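Corrediças de gaveta: o que medi e o que mudei

A gaveta da cómoda do corredor voltou a prender em setembro, como prende todos os anos quando a humidade sobe. É uma gaveta de fundo encaixado, com guias de madeira contra madeira, sem qualquer peça metálica. Já a tinha aplainado uma vez e não quis repetir a operação sem perceber onde estava o contacto.

O método é antigo: giz azul nas guias, abrir e fechar a gaveta vinte vezes com a carga habitual, retirar e ver onde o giz desapareceu. No meu caso desapareceu na aresta superior da lateral direita, numa faixa junto à frente, e na aresta inferior da lateral esquerda, atrás. O desenho é o de uma gaveta que roda no vão quando é puxada por um lado. A madeira inchada agrava o problema, mas a causa é geométrica.

Uma gaveta puxada fora do eixo fica sujeita a um binário. Se a folga lateral for grande e a gaveta for larga em relação à profundidade, o corpo roda até tocar em dois cantos opostos, e a força normal nesses cantos cresce com a força aplicada. A partir de um certo coeficiente de atrito, puxar com mais força não adianta nada: o conjunto autobloqueia. A condição depende da distância entre a linha de tração e o eixo da gaveta, do comprimento que ainda está guiado e do atrito. O comprimento guiado diminui à medida que a gaveta sai, e por isso o encravamento aparece tantas vezes no último terço do curso.

Daqui saem as regras conhecidas dos marceneiros. Gavetas largas e pouco profundas devem ter guia central ou corrediças sincronizadas. Um puxador único ao centro é preferível a dois nas pontas, se quem usa a gaveta só costuma ter uma mão livre. A folga lateral deve ser a mínima que a variação dimensional da madeira permita. Aumentar a folga para «soltar» a gaveta piora o ângulo de rotação, e foi esse o erro que cometi da primeira vez com a plaina.

Quanto ao atrito, experimentei quatro soluções na mesma gaveta, por esta ordem: parafina, cera de abelha, fita de polietileno de alto peso molecular e corrediças de esferas. A parafina é barata e perde efeito ao fim de poucas semanas de uso diário. A cera de abelha, sozinha, é pegajosa no inverno e não a recomendo para guias. A fita resolve bem, desde que a superfície esteja desengordurada antes da colagem; qualquer resto de cera compromete a aderência, e tive de passar álcool isopropílico duas vezes até ficar satisfeito. As corrediças de esferas acabei por montá-las noutro móvel, pelo motivo que explico adiante. 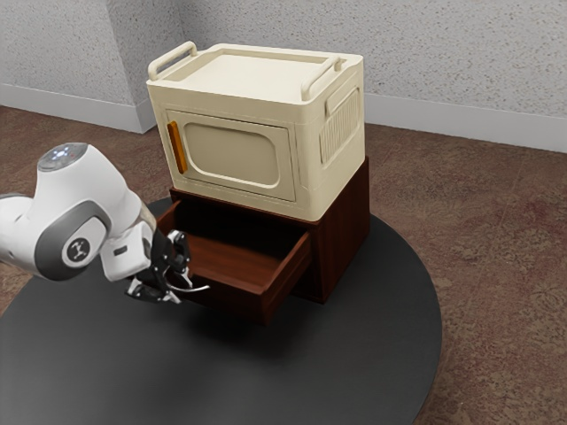
Última atualização desta página: 12/12/2022

As corrediças que comprei são as Telten de extração total. A alternativa era o modelo equivalente da Ostness, com travão de fim de curso por mola, mas exige mais folga de cada lado do que o vão da cómoda tem. Convém medir isto antes de encomendar, em três alturas, e usar sempre o menor valor. Um vão que abre para trás tolera-se com calços; um vão que fecha para trás obriga a desmontar.

Na cómoda desisti. Para montar corrediças laterais teria de reduzir a largura da caixa da gaveta, o que significa refazer os malhetes, e o móvel não merece esse tratamento. Passei-as para o armário da oficina, que é de contraplacado e foi construído por mim sem pretensões. Aí ficaram alinhadas à primeira, com um gabarito cortado à altura certa e encostado ao fundo do vão. O gabarito faz mais pela montagem do que o nível de bolha: o que interessa é que as duas corrediças estejam paralelas entre si, mesmo que o armário esteja ligeiramente inclinado.

O fabricante indica vida útil em ciclos, e convém ler o número com cuidado. Com uma abertura de manhã e outra à tarde, 3.000 ciclos correspondem a pouco mais de quatro anos. Numa gaveta de talheres o mesmo número esgota-se muito mais depressa. A carga também não é indiferente: o valor de catálogo supõe peso distribuído, e uma gaveta de ferramenta com tudo encostado à frente é outro caso.

Uma correção ao texto original. O Hugo Rivas escreveu-me a dizer que eu tinha trocado as posições de contacto no ensaio do giz, e tinha razão. Para uma tração aplicada no puxador direito, o contacto lateral dá-se em cantos opostos na diagonal, e eu descrevia-o do mesmo lado. O parágrafo já está emendado. Ele sugere ainda grafite em pó em vez de parafina. Funciona, mas suja tudo o que se guarda na gaveta, e na minha há roupa branca.

Estado atual da cómoda: fita de polietileno nas duas guias inferiores, uma régua de faia colada na lateral esquerda do vão para recuperar a folga que eu tinha aberto com a plaina, e um batente novo atrás. Tirei um dos puxadores e desloquei o outro para o centro. Os furos antigos estão tapados com cavilha e massa Tindholm, cor nogueira, que depois de seca ficou mais escura do que a amostra da lata. Vou deixar assim.

Falta tratar a gaveta de baixo, que tem o fundo empenado. O painel está colado na ranhura a toda a volta, quando devia estar solto para poder mexer, e suspeito que foi reparação de alguém antes de mim. O plano é cortar a cola com uma lâmina fina, retirar o fundo pela traseira e fixá-lo só com dois parafusos em furo oblongo. Se a ranhura não aguentar, passo-a para 4 mm e meto contraplacado.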